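Gallery: Simulated sorting episodes, Flitthorpe set

Posted by Inger Nørgaard, 1 October 2025

Welcome to the gallery page of our group. In July we started to gather examples for a policy which must learn a simple sorting job: take small cylinders out of a round container with a divider, and put them into a tray. All of the episodes on this page come from the simulator. The real arm is in another building and has its own page, which my colleague Suryani Chong keeps in better order than I keep mine.

The Flitthorpe set has 1,651 recorded attempts at this moment. From these, 1,078 passed our check and are used for training. The rest we keep also, but in a separate folder, since a failed attempt can teach something later when we have a better way to label it. Each attempt was made by a person who moved the gripper with a hand controller and looked only through the wrist view. We decided this in the first week. If the operator can see the whole table from a free camera, he will do things the policy cannot copy, because the policy has never this free camera.

I was asked several times why the wrist view is round with black corners. It is the lens model. We use a wide lens in the simulator to come near to the lens on the real gripper, and the projection fills only a circle. It would be possible to crop it to a square, and in the older set, Grindthorpe, we did so. Then we lost the borders of the table, and the operators complained that they did not know where the tray was before they had turned the wrist. So now we keep the full circle.
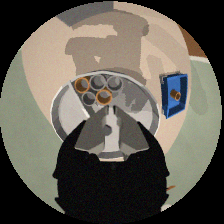 The colors are also a choice which took more discussion than it deserved. The cylinders are orange or gray, and the gray ones are difficult because the container is gray too. Suryani wanted to make them green for the first round. I was against this – the real parts are gray, and I did not want to train on an easier world and be surprised afterward. We left them gray. In the task text the operator reads only "orange cylinders to the blue tray", and the gray ones must stay in the container.

The cylinders are open at the end, so there are two ways to take one. The operator can close the fingers around the outside, or put one finger inside the opening and pinch the wall. Both are allowed. In the first batch of 200 attempts almost everyone used the outside grasp, and when the cylinders stood close together this often pushed the neighbor over. After that batch I wrote one line in the instructions to say that the inside grasp is permitted, and the mixture became more useful for learning.

The tray is placed beside the container with a random angle at the start of each episode. It can lie a little turned, and this is on purpose. A policy trained with the tray always straight learns one fixed movement of the arm and does not look at the tray at all. We saw this with Grindthorpe and it was a pity, because the numbers looked very good until the tray was moved by the width of a finger.

Shadows are on in all episodes. The shadow of the arm falls over the table and sometimes into the container, and its edges are not smooth. A better renderer would give softer ones, but the episodes would then take much longer to produce on our machine. For the second half of the set we change the direction of the light at every reset.

Notes for people who want to use the set

Every episode has the wrist view, the joint positions, the opening of the gripper and the task text. The success mark is given by a script which checks where the cylinders lie at the end – it does not check whether they stand or lie on the side. If this matters to you, please make your own check.

There are 18 episodes in which a cylinder fell through the wall of the container, because of a mistake in the collision shape. They are listed in the file with the known errors. I did not delete them, so the numbering stays the same as in the first release.

The converter to the Zirport format is ready and can be found in the tools folder. The one for Gallardo is still missing the task text, and I will add it when the next batch is uploaded. Questions about the simulator can be sent to me, and questions about the real arm to Suryani.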